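Cairns Street Residents' Association
Minutes of the general meeting, 5 October 2022
Held in the hall, Virgate House

The chair opened the meeting at 7 p.m. Apologies were received from 2 members. The minutes of the April meeting were accepted with one correction: the drain in item 4 is on Sosenska Lane, not Cairns Street.

1. Parking permits
The city has issued 129 permits for the zone. Members on the east side reported that the signs at the corner of Sosenska Lane still show the old hours. The secretary will write to the parking office again and ask for a date. A request for a loading space outside the pharmacy was discussed and left open.

2. Street trees
Pidness Tree Care sent a quote of $544 for pruning the 2 maples by the bus stop. Members asked if this covers hauling away the branches. It does not say. Agreed to accept the quote if hauling is included - otherwise it comes back to the next meeting.

3. Shared supper
The supper will go ahead in the hall. Members should bring a dish and their own plates and bowls, with a name on the underside. Paper plates will not be bought this year. The hall kitchen can be used from 4 p.m. and must be cleared by 10. Sandwiches and cold food are preferred, as the oven is not to be relied on.

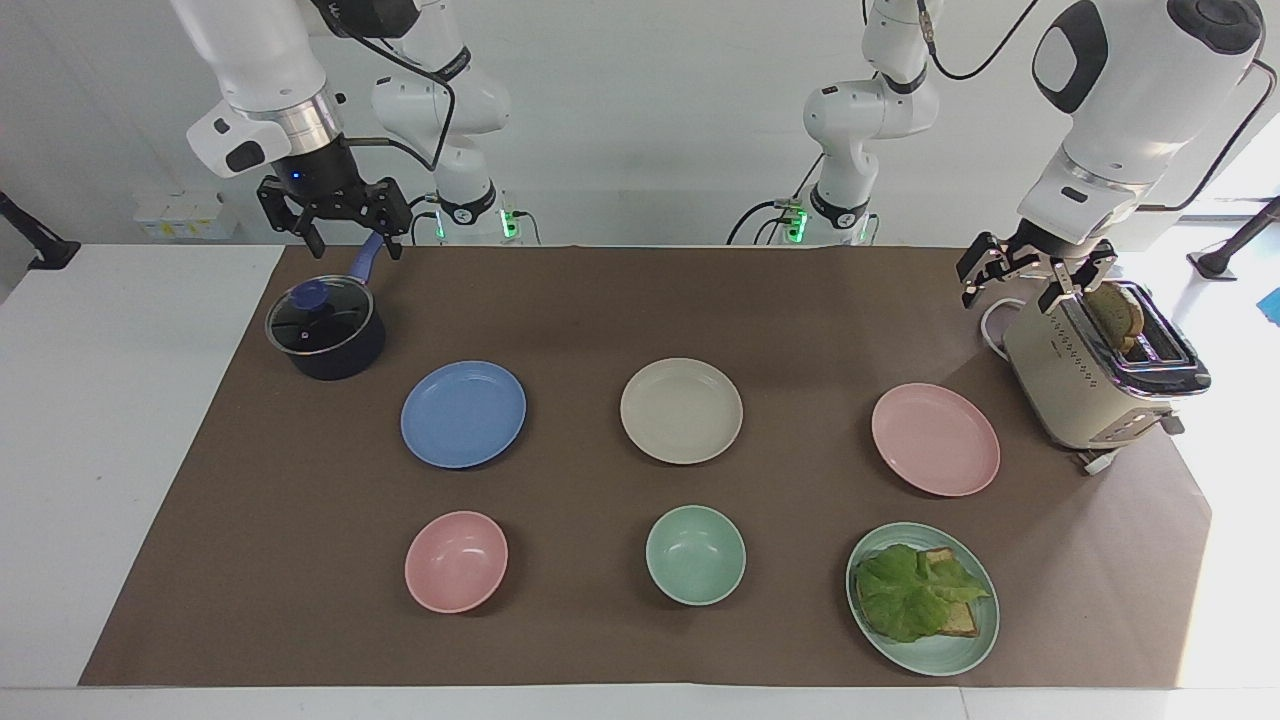

Minutes taken by the Secretary, Cairns Street Residents' Association

4. Lighting on the footpath
The light behind Virgate House has been out again. It was reported to the city and a work order number was given. Two households asked for a shade on the new light, which shines into their bedrooms. The chair will raise both points in one letter.

5. Noise from deliveries
One complaint, about trucks on Sosenska Lane before 6 a.m. The store manager has been spoken to and says the driver's schedule will change. No action for now.

6. Other business
A member asked for the hall key list to be brought up to date. Agreed. Anyone holding a key should tell the secretary. The lost glove box is full and will be emptied at the end of the month.

The meeting closed at 8:25 p.m. Date of the next meeting to be posted on the hall door.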